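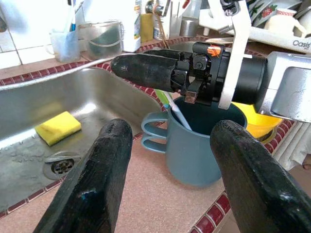 Según Zohreh Ghasemi, la hoja de rodaje no se envía hasta que el plan de localizaciones está cerrado en el sistema, y quien se salta ese orden acaba mandando dos versiones con horas distintas al mismo reparto. El procedimiento de esta sección sigue ese criterio: primero la producción, después las localizaciones, luego el reparto y, al final, la publicación.

4. Configuración de una producción y envío de la hoja de rodaje

4.1 Antes de empezar

Cutska trabaja con una producción activa por sesión. Si el usuario tiene acceso a varias, el nombre de la producción activa aparece en la barra superior, a la izquierda del selector de jornada. Los cambios se guardan en esa producción y no se trasladan a las demás.

Para completar la sección se necesita:

- Una cuenta con perfil de Producción o de Ayudante de dirección. El perfil de Consulta permite ver las hojas, pero no editarlas.
- El guion con las escenas numeradas, en formato PDF con texto seleccionable.
- El plan de rodaje aprobado, aunque sea provisional.
- La lista de contactos del equipo técnico y del reparto.

NOTA: Los guiones escaneados como imagen se pueden adjuntar, pero el desglose automático no los lee. En ese caso las escenas se introducen a mano desde la pestaña Desglose.

4.2 Crear la producción

1. En el menú Archivo, seleccione Nueva producción.
2. Escriba el título de trabajo. El título definitivo se puede añadir más tarde en el campo Título de estreno sin alterar las hojas ya publicadas.
3. Elija el tipo: largometraje, cortometraje, serie o pieza publicitaria. El tipo determina la plantilla de numeración de escenas y no se puede cambiar una vez importado el guion.
4. Indique la zona horaria de la primera jornada. Si el rodaje pasa de una zona a otra, cada jornada admite la suya (véase 4.5).
5. Pulse Crear.

La producción aparece en el panel de inicio con el estado Preparación. Mientras conserve ese estado no se envía ningún aviso a los contactos, ni siquiera si se pulsa Publicar por error.

4.3 Importar el guion y revisar el desglose

1. Abra la pestaña Guion y pulse Importar.
2. Seleccione el archivo. El límite es de 400 páginas por documento; las series que lo superen deben importarse por episodios.
3. Espere a que termine el análisis. La duración depende del documento y de la conexión.
4. Revise la lista de escenas detectadas. Las que llevan un triángulo en el margen tienen un encabezado incompleto: falta el indicador de interior o exterior, el decorado o el momento del día.
5. Corrija los encabezados señalados con doble clic sobre el campo vacío.
6. Pulse Validar desglose.

NOTA: El sistema distingue mayúsculas y tildes en los nombres de los personajes. Si un personaje figura de dos formas en el guion, se crearán dos fichas. Para unirlas, marque ambas en la pestaña Personajes y use Combinar fichas. Se conserva el nombre de la primera que se haya marcado.

PRECAUCIÓN: Importar una revisión del guion con la opción Sustituir borra las notas del desglose anterior. Para conservarlas, use la opción Revisión, que añade las páginas nuevas y mantiene las notas en las escenas cuyo número no haya cambiado.

4.4 Dar de alta las localizaciones

Cada localización es una ficha independiente que puede utilizarse en varias jornadas. Conviene crear todas las fichas antes de montar la primera jornada -- el selector de localización de la hoja solo muestra fichas ya guardadas.

1. Abra la pestaña Localizaciones y pulse Nueva ficha.
2. Escriba el nombre interno. Es el que verá el equipo en la hoja, de modo que debe ser breve: «Puerto de Cernau», «Nave Vörös».
3. Introduzca la dirección postal del punto de encuentro. Si el acceso de vehículos es distinto, añádalo en el campo Acceso rodado.
4. Asigne los decorados del guion que se ruedan allí. Un decorado puede repartirse entre varias localizaciones; en ese caso el sistema pedirá que se indique la parte que corresponde a cada una.
5. Adjunte el permiso de rodaje. Sin permiso adjunto, la ficha queda en estado Pendiente y las jornadas que la usen mostrarán un aviso en la cabecera.
6. Rellene el centro sanitario más cercano. El campo es obligatorio.
7. Guarde la ficha.

NOTA: En la localización de Skurnumby, que sirve de modelo en la producción de prueba incluida con la instalación, el punto de encuentro y el acceso rodado tienen direcciones diferentes. Puede duplicarse esa ficha y sustituir los datos.

4.5 Montar la jornada

1. Abra el Calendario y seleccione el día.
2. Pulse Convertir en jornada de rodaje. El día pasa a mostrarse con fondo gris oscuro.
3. Arrastre las escenas desde la columna de la derecha hasta la tabla central, en el orden de rodaje previsto. El orden del guion no influye.
4. Asigne la localización principal. Si hay un traslado, pulse Añadir traslado entre las dos escenas que correspondan e indique su duración.
5. Introduzca la hora de citación general. Las citaciones individuales se calculan a partir de ella.
6. Introduzca la hora prevista de comida y la de fin de jornada.
7. Compruebe el campo Descanso desde la jornada anterior. Si el valor aparece en rojo, el descanso es menor que el mínimo configurado en Preferencias > Convenio.

PRECAUCIÓN: Cutska avisa del incumplimiento del descanso, pero no impide publicar la hoja. La comprobación del convenio aplicable corresponde siempre a la dirección de producción.

Al cambiar la zona horaria de una jornada, las horas ya introducidas se mantienen como texto y no se convierten. Una citación a las 6:30 seguirá siendo a las 6:30 en la zona nueva. Este comportamiento es intencionado y no tiene ajuste asociado.

4.6 Citaciones del reparto

La tabla de reparto se rellena sola con los personajes de las escenas asignadas. Para cada intérprete se muestran cuatro columnas: Recogida, Maquillaje y peluquería, Vestuario y En plató.

1. Compruebe que cada personaje tenga un intérprete vinculado. Los que no lo tengan aparecen con un guion en la columna Nombre.
2. Introduzca la hora de En plató. Las otras tres se calculan hacia atrás con los tiempos guardados en la ficha del intérprete.
3. Si un tiempo no es válido para esa jornada (por ejemplo, hay caracterización con prótesis), escriba la hora directamente en la celda. La celda pasa a cursiva y deja de recalcularse.
4. Para devolver una celda al cálculo automático, bórrela y pulse Intro.

La figuración se gestiona por grupos. Cada grupo admite un máximo de 20 personas con una misma citación; los grupos mayores deben dividirse. El nombre del grupo se imprime en la hoja, así que evite abreviaturas internas.

NOTA: Los menores de edad se identifican con una M junto al número de reparto. La marca procede de la ficha del intérprete y no se puede retirar desde la jornada. Al añadirla se activa el campo Acompañante, que debe rellenarse antes de publicar.

4.7 Revisión y aprobación

La hoja pasa por dos firmas, en este orden: ayudante de dirección y dirección de producción. En la producción de prueba están asignadas a Leif Brekke y Oda Hellström; ambas se sustituyen en Preferencias > Firmas.

1. Pulse Enviar a revisión. La jornada queda bloqueada para el resto de usuarios.
2. El primer firmante recibe un aviso con el enlace a la hoja. Puede aprobarla o devolverla con comentarios.
3. Si la devuelve, la jornada se desbloquea y los comentarios aparecen junto a cada campo afectado.
4. Tras la primera aprobación, el aviso pasa al segundo firmante.
5. Con ambas firmas se habilita el botón Publicar.

Un firmante ausente puede delegar desde su propio perfil. La delegación dura una sola jornada y queda registrada en el historial con ambos nombres: «Jonatan Bakke, por delegación de Leif Brekke».

4.8 Publicar y corregir

1. Pulse Publicar. Se abre la lista de destinatarios, agrupada por departamentos.
2. Desmarque a quien no deba recibirla. La desmarcación no se conserva para la siguiente jornada.
3. Elija el formato: enlace, PDF adjunto o ambos.
4. Confirme el envío.

El panel Recepción muestra quién ha abierto la hoja y quién ha confirmado la citación. Abrir el enlace no equivale a confirmar. Para reclamar la confirmación a los pendientes, pulse Recordar; el botón se desactiva tras 3 avisos a la misma persona.

Si hay que corregir una hoja publicada, use Nueva versión. El sistema cambia el color de la cabecera, añade el número de versión y destaca en negrita los campos modificados. Las versiones anteriores siguen accesibles desde el historial, pero su enlace redirige a la última.

PRECAUCIÓN: Los PDF ya descargados no se actualizan. Cuando el cambio afecte a la hora de citación o a la localización, confírmelo también por teléfono con las personas citadas en primer lugar.

4.9 Mensajes frecuentes

«Jornada sin localización»: la ficha se ha eliminado después de asignarla. Vuelva a seleccionar una localización y guarde.

«Escena duplicada»: la escena figura en otra jornada. Si se rueda en dos partes, abra la escena, pulse Dividir y asigne cada parte por separado.

«Permiso caducado»: la fecha del permiso adjunto es anterior a la jornada. Sustituya el archivo y actualice la fecha en la ficha; cambiar únicamente el archivo no elimina el mensaje.

«Firma no disponible»: el firmante asignado ya no tiene acceso a la producción. Un administrador debe nombrar a otro en Preferencias > Firmas -- las aprobaciones ya emitidas conservan su validez.

La exportación del parte de producción al cierre de la jornada se describe en la sección 5.

Contacto | © Cutska. Todos los derechos reservados | Volver arriba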